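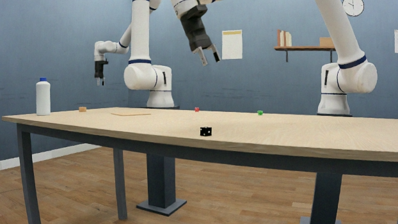

Fivisura dual-arm planning and perception, progress report to Dinik
August 2025
From: Tien-fu Yu, software lead
cc: Weidong Shen, Vega Garrido

Short version. Planner is on schedule. Perception is behind. Tooling is done except the replay viewer. No change to the budget ask.

Sorry this is a bit rough, wanted it in before the review call.

Planner

Both arms now plan through one shared scheduler. In January each arm had its own queue and we locked the whole table any time one of them moved, so they spent most of a run waiting on each other. Now we reserve swept volume along the trajectory and release it as the arm clears. Jinfeng wrote the reservation code, Shengli did the release logic and most of the tests.

Still open: deadlock when both arms want the middle of the table and neither can back out along the path it came in on. Current fix is a timeout and a retreat to a parked pose. Ugly but it works. Proper fix is priority plus a short lookahead, design note is written, code is not. Expect that next period.

Collision checking against the table legs and apron is now on by default. It was off (!) in the config you got with the last build. If anyone at your end is still on that build please switch, or pull the new one from Folter.

Perception

This is the part thats behind. Pose estimates are fine on the bigger objects. The bottle is no trouble at all. Problems are:

- the thin wood board. Nearly the same color as the tabletop, lies flat, very little depth edge. Detector either misses it or merges it with the table plane.
- the dice. Position OK, orientation jumps between faces from one estimate to the next, worst on the red and green ones when they're toward the back. Black die close to the camera is much steadier.
- the cardboard-colored cube, same color issue as the board but milder.

We tried raising the render resolution for training. Helped the dice, did nothing for the board. Vega's suggestion is to stop relying on color for flat objects and fit against the known table plane instead, anything that sits proud of it by more than the noise floor is a candidate. First version is in a branch. Results to early to quote and I would rather not put a number here that I have to take back.

Domain randomization: wall color, floor, lighting and table finish are all randomized now. Wall items (shelf, clock, paper sheets) are still fixed. One of the sheets was getting picked up as a board in a few views, so those go into the randomizer next.

Simulation and tooling

Regression suite is at 615 scenarios, runs nightly, takes 9 hours. Too long. Splitting it over the second machine is a config job mostly, Shengli has it.

Du (our scene editor) can now load, edit and save a full layout without touching the scene files by hand. Undo works. Copy/paste of objects between scenes works but drops the friction settings, known bug, don't rely on it yet.

Replay viewer slipped. Scrubbing backward crashes on long logs. Jinfeng found the cause (we were keeping every contact event in memory) and is rewriting the loader.

Gripper control

Smaller item. Finger closing is force limited now in place of position only. Grasps on the bottle stopped tipping it in sim. Dice still get squeezed out sideways now and then if the approach is off center. Could be contact model, could be us. Need to look at the solver step size before blaming either.

Risks

Perception is the main one. If plane fitting doesn't work out we need 3 more weeks for a depth-only detector, and that comes out of the time set aside for hardware bring up.

What we need from you

1. OK to move the hardware bring up date if the above happens. Need an answer before the next period starts.
2. Final object list. We are still working from the draft one.
3. License renewal for the build server, Weidong has the paperwork.

Next report will have detection figures per object and the deadlock fix, or a reason why not.

Tien-fu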